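Morsy Notes
Home | Posts | Robots | Bits and Bobs | About me
Search this blog Search

Two arms, one basket and a very chatty planner

Sunday, June 25, 2023

Right, I promised a post about the planner rewrite back in January and then went completely quiet, so this is me making good on it. Get a cup of tea, it's a long one.

If you're new here: Morsy is the bit of software I look after. It sits between "please put the grapes in the basket" and the stuff that moves the joints. It takes what the cameras think is on the table, works out which hand should do what and in which order, and hands the whole lot down to Fendora, our controller, which then does its best not to hit anything. When it goes well it looks dull. When it goes badly I get a log file the length of a novel and spend my evening reading it.

The old Morsy planned one arm at a time. The left arm would make its plan, the right arm would make its plan, and a sort of referee checked for clashes afterwards. You can probably guess how that went with a basket! Both arms want to be in exactly the same bit of space, so the referee said no, everybody replanned, the referee said no again, and so on until the timeout. I had one run in the spring with 49 replans in it, all for a single potato.

So the new version plans both arms together, with the basket treated as a thing that has opinions of its own. It has a rim you mustn't shove, an inside where touching is fine, and an outside where touching is only fine if you're steadying it. That sounds obvious written down. It took me ages.

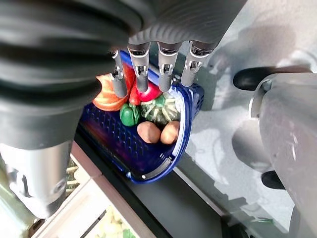 Fingers over the toy veg, with the other hand close by on the right.

Look at how little room there is between those fingers and the tomato. My first go at contact rules was far too strict, and any finger that came near any object it wasn't meant to be holding counted as a failure. You can't work in a full basket like that. Now each object gets a "how much do I care" number, so a light brush against a potato costs next to nothing and leaning on the rim costs a lot. The planner can then decide that nudging a pepper is a fair price for getting a fingertip where it needs to be.

Tuning those numbers by hand was horrible, mind. I'd fix the pepper and break the carrots. In the end Musa Bassey sat down with me for an afternoon and talked me into writing a replay tool, where you feed in old runs, change the numbers and see which choices come out differently. I grumbled because I wanted to get on with the proper work (sorry Musa, you were right). We've got 120 saved runs in it now and it's the best thing in the whole project. I change a number, go and put the kettle on, and come back to a list of what moved.

Perception is the other half of this and it has been... fine? Mostly fine. Busska does our object finding, and it's very good at anything with one solid shape. A potato is a potato. Leafy things and grapes are another matter entirely. A bunch of grapes hasn't got one sensible outline, and if you ask for its middle you may get a point in the gap between two grapes. Ask for two bunches near each other and it sometimes gives you one enormous bunch, and then the planner quite reasonably tries to grab the middle of nothing.

My workaround is to ask Busska for a handful of grasp spots per object instead of a single centre, and let Morsy pick whichever one the nearer hand can reach comfortably. It's slower, because there are more options to check. I've capped the search at 200 candidates per grasp, and beyond that I honestly can't see any difference in the replays.

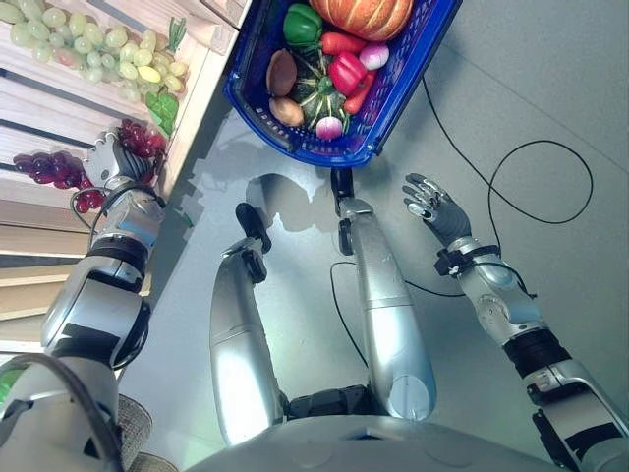

Left hand on the red grapes, right hand open, basket up ahead.

The idle hand is my favourite part of the rewrite, daft as that sounds. Under the old scheme an arm with no job went back to its home pose every time, all the way, even if it was going to be needed again a moment later. Now it gets a "wait somewhere useful" goal: stay out of the other arm's path, stay out of the head camera's view of the target, and hover near wherever the next job is likely to be. The saving per pick is small but you really notice it when you're standing there watching.

Cables are still not in the model, and yes, I know. Morsy has no idea they exist. I've padded the wrists a bit in the collision shapes and that covers the bit of cable nearest the hand, but a loop on the floor is invisible as far as the planner's concerned. I've read up on rope models and they all look lovely and far too slow for what I need. If you've got something cheap and cheerful that works, please leave a comment!

Still on the list:

- Handing an object from one hand to the other, which works in simulation and which I don't trust at all yet.
- Better log messages. "Plan failed: reason 2" is no use to anyone and I wrote it.
- Getting the Corkumar viewer to show both arms' plans on one timeline, so I can stop flicking between windows.

I'm going to do the log messages first as they're easy and I'm tired. The handover stuff will get its own post once I've got a set of replays I'm happy to show people.

Recent posts
Why my timeouts were all wrong
Corkumar: a viewer for people who hate viewers
Moving Fendora to the new machine
Grasp scores, part 2
Things I keep in my desk drawer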